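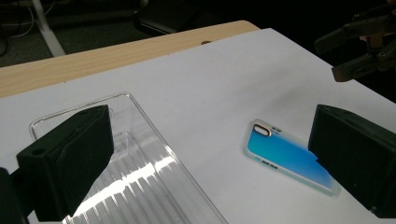
4 课程任务与数据采集

4.1 任务怎么定的

课程叫“机器人操作实践”,一个学期,选课学生58人,混编成小组,机械、自动化、工业设计的都有,还有几个数学系的。期末不考试,成绩看两样:小组采的数据,和用这批数据训出来的策略在评测台上的表现。表现好的组推荐去参加Dalsgaard挑战赛的学生组,所以任务基本照着比赛规则里“小件整理”那一类来定,略有简化。

任务本身说起来很简单。桌上铺白纸,放一个手机壳,一个透明塑料托盘,把壳放进托盘,松手,退开。壳的初始朝向随机,托盘位置也随机,但两者不重叠。选手机壳的原因很朴素:便宜,学生手里都有,摔了不心疼。后来发现它其实是挺好的教学物体——薄、平躺时几乎没有可夹的侧面,边框又软,夹重了会变形,夹轻了会滑。背板反光。托盘更麻烦,透明,底部有棱,灯一打全是亮条。

最初的任务清单里还有叠毛巾和插线。叠毛巾评分标准吵了两周没定下来,砍了。插线是夹爪指尖太宽,插头周围没有余量,也砍了。留下来的就是手机壳入托盘,再加一个变体:先把托盘推正,再放壳。变体只作加分项,下文不加说明时都指基本任务。

4.2 手持夹爪Kaseo

采集用手持夹爪,学生自己装,型号内部叫Kaseo。指块是3D打印的,黑色,方头,端面带一点斜角。打印层纹没打磨,赶时间,也因为有点纹路摩擦反而好。相机固定在夹爪本体上,朝向指尖,两根指块始终在画面里,这样训练时策略能直接看到开合状态,不必完全依靠编码器读数。编码器的读数仍然记录,用来做动作标签。

装配中遇到的问题,按小组周报整理如下。指块安装孔偏了,主要是打印收缩没补偿,重打。相机支架拧太紧开裂,换了材料以后好些。线缆拉扯导致相机角度慢慢往下掉,这个最隐蔽,有一组采了整整一个下午才发现画面里指尖位置跟上午不一样,数据只能按外参分段处理。之后规定每次开采之前对一次标定板,对不上不许采。执行情况一般,期末前一周基本没人跳过这一步了,因为吃过亏。

手持采集相比遥操作的好处前人讨论很多,这里不重复。对课程来说最实际的一条是排队。评测机械臂数量有限,如果采数据也要占臂,小组之间根本排不开。手持夹爪每组一把,桌子腾出来就能采。坏处也明显:人的手腕能转到机械臂转不到的地方,采的时候很顺,部署的时候逆解失败。我们后来在Lonia里加了可达性检查(见4.4),能提前筛掉一部份。

4.3 桌面布置和光照

桌面为浅色木纹,上面铺大张白纸。铺纸有两个目的,一是统一背景,二是方便在纸边做记号、对齐相机。纸没有完全盖住桌子,边上露一条木纹,开始有助教主张全部盖住,后来觉得没必要,策略应该受得了这点变化。纸用久了会皱,皱得厉害就换。

光照没有严格控制。实验室顶灯两排,有的组只开一排,画面整体偏暗;有的组晚上来,窗外没光。我们没有统一要求,只要求在记录表里写清楚开了哪几盏。事后看,记录表这一栏漏填的很多,光照分组分析因此做得不完整,算是一个教训。

图3为腕部视角的一帧。左侧指块压在托盘上方,遮住近处一角,右侧指块盖住手机壳的下端。托盘底部的棱反出一片白色条纹,盘沿也有高光,其余部分直接透出下面的白纸。壳的背板是青到蓝的渐变,饱和度很高,和白纸分得很开;但边框是半透明的磨砂白,颜色接近纸面。对检测来说麻烦恰恰在边框:夹取点在边框上,不在背板上。好几个组第一版检测器框的都是蓝色区域,框得很准,夹的时候偏进去一截。改成标外轮廓以后有改善,代价是标注变慢了。

摄像头开孔外面那一圈金属色的细边,有的组拿来判断朝向。短期有效。换一个没有这圈边的壳就不行了,所以评测里专门放了没见过的壳。

4.4 采集流程与筛选

流程由各组自己执行,助教抽查。一条示范从夹爪张开、位于纸面上方开始,到放下壳并退开为止。中间允许停顿,不允许放下再重夹(重夹的单独存,标为“补救”)。规定就这么多,其余各组自己定。结果各组风格差别很大,有的组动作又快又直,有的组每次都先悬停看一眼。合在一起训练时,快的和慢的混着,早期策略会出现走到一半停住的现象,怀疑和悬停片段有关,剪掉长停顿后这个现象少了,但没有完全消失。原因没查清楚。

数据上传到Lonia,课程自己写的小平台,前端很简陋,能看回放、打标签、查重,别的没了。上传后自动跑三项检查:时间戳是否连续;夹爪位姿有没有跳变;轨迹换算到机械臂以后逆解是否存在。第三项淘汰得最多。学生意见也最大,明明夹得好好的,系统说不行。后来我们在回放页面里把逆解失败的那一段标红,同时画出是哪个关节超了限位,抱怨就少了,而且学生会自己调整站位和手腕角度。这个小改动比上课讲一节运动学有用得多。

检查完再由另一个小组人工复看。互审的本意是减轻助教负担,实际效果是学生看了别人的数据以后,自己采的质量也上去了。周报里不少人写到这一点,比如看到别组夹壳时先用一侧指块轻轻顶住边框再合拢,回去就照着学。这种技巧讲义里没有写。

全部筛选结束后保留示范1980条,包含基本任务和变体。补救片段不计在内,也没有进入本文的训练。各组贡献不均衡,最多的组和最少的组差好几倍,训练时按组做了重采样,不然策略基本就是在模仿最勤快的那一组。

4.5 评测

评测在Drerkeria学院的公共实验台上做,机械臂末端装的指块跟手持夹爪同一套图纸,但是是另外一批打印的,尺寸有细微差别。这一点赛前没有告诉学生。不是故意刁难,打印机换了喷嘴,我们自己也是后来才量出来的。

合并数据训练的策略一共测200次,初始位置由脚本随机给出,人照着投影摆放。成功的定义:壳整体落在托盘内沿以内,夹爪退开以后壳不再移动。壳搭在盘沿上算失败。壳进去了但把托盘推出纸面,也算失败,这一条学生有异议,最后维持原判。结果失败83次,其余成功。

失败原因由两名助教分别看录像归类,不一致的再一起看。大头是夹取阶段,壳平躺,指尖没有卡进边框下沿,合拢时壳往旁边滑开。其次是放置高度,策略对托盘的高度判断不稳,有时松手太高,壳弹一下搭在盘沿上。高光条纹多的时候这种情况似乎更常见,但前面说了光照记录不全,这里不下结论。再就是停住不动,超时。还有少量是硬件的问题,线掉了,指块松了,这些也照样计入失败,没有重测。

没见过的壳单独看,深色壳表现反而不差,透明壳最差,几乎都倒在第一步。白纸上放透明壳,人眼从那个视角看也费劲。有学生提议在纸上印浅格子作背景,试了一下,高度判断好像好一点,样本太少,不列进来了。

4.6 学生层面的几点观察

课程刚开头时多数小组把时间花在调网络结构上,数据只采一点点就开始训练,训出来不行再改网络。大概到期中,几乎所有组都回头去补数据、清数据。我们没有强制,只是把每组的数据量、淘汰率和评测成绩挂在Lonia首页上,大家自己看得到。下一轮课准备把第一次小评测提前,让这个转变来得早一点。

分工方面,工业设计的同学原本担心插不上手,结果指块的几次改型基本由他们主导,现在用的端面斜角就是第三版。数学系同学写了时间对齐的脚本,各组都在用。也有失败的分工:有一组让固定一个人采全部示范,效率最高,风格最统一,到评测换了人摆物体的位置以后,成绩掉的很厉害。看回放发现他总是把托盘放在壳的左边。位置随机这条规则写在讲义里,但是人做出来的“随机”并不随机。之后采集阶段也改用脚本出位置。

安全方面没有出过事故。夹到手有过,手持夹爪力不大,问题不大,但仍然要求采集时另一只手离开桌面。机械臂旁边急停按钮必须有人看着,这条执行得很严。

局限。任务单一,只有一张桌子,一类物体;学生人数有限,也没有对照班;分组不是随机的,朋友跟朋友一组。评测时各组策略单独测的次数少,所以本文只报告合并策略的结果,组间比较只在课程内部打分使用。六月课程结束后指块图纸和筛选脚本会整理出来,注释目前还很乱,变量名有一部分是拼音,需要先改一遍。数据中有少量片段拍到了人手,公开之前要再过一遍。

下一节给出策略网络的结构和训练设置,并比较剪除停顿前后的差别。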